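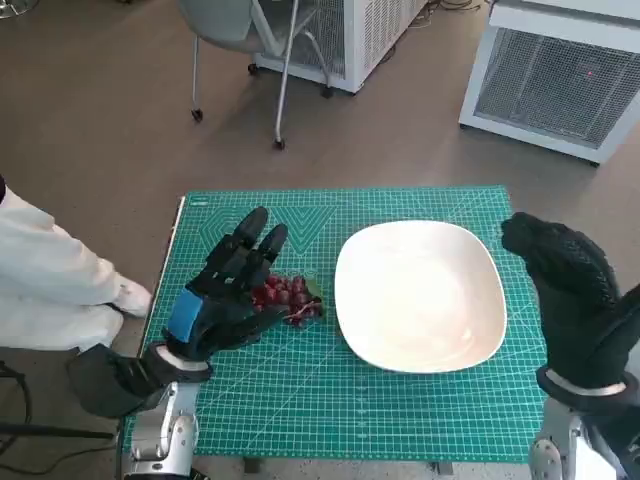 Re: [home-automation] Can they do chores yet?
Wed 9 August

> The Fledari people say their machine can clear a table and sort laundry. Has anyone here seen a robot do either one at a speed you could live with? I'd settle for putting fruit on a plate.

Partly. I run the test bench at Cekaston, and fruit on a plate is close to what we work on. Grapes are harder than they sound. Grip the bunch too hard and you get juice, too soft and it slides out. On our last count we got 35 good tries out of 50, with a person standing by for all of them.

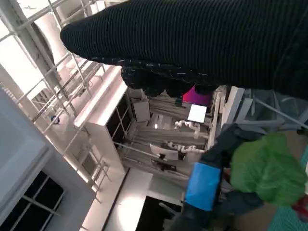

Clothes are worse. A knit has no fixed shape, so the hand has to find an edge again every time the cloth sags. Our folding runs are still at 9 out of 20, and I would not call all of those nine folded. The Brerer gloves helped with slipping but did nothing for finding the edge.
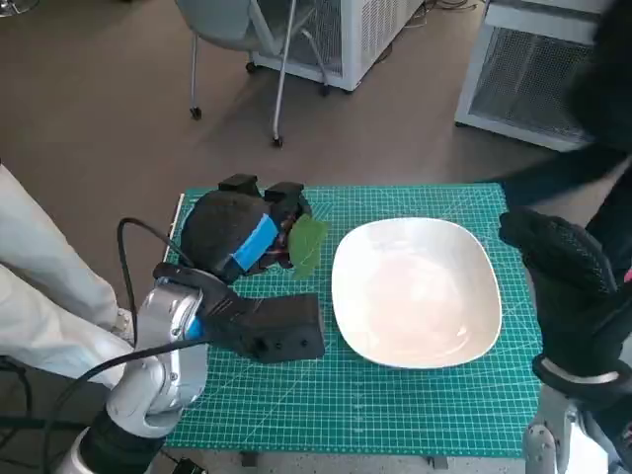

Small flat things are the other sore spot. A leaf or a sheet of paper gives the fingers very little to close on, and padding that is good for fruit gets in the way.

So for a home I'd say no for now. For a shop floor, where the parts are stiff and always the same - yes, for some jobs. The Samir list has a longer thread on grippers if you want the details.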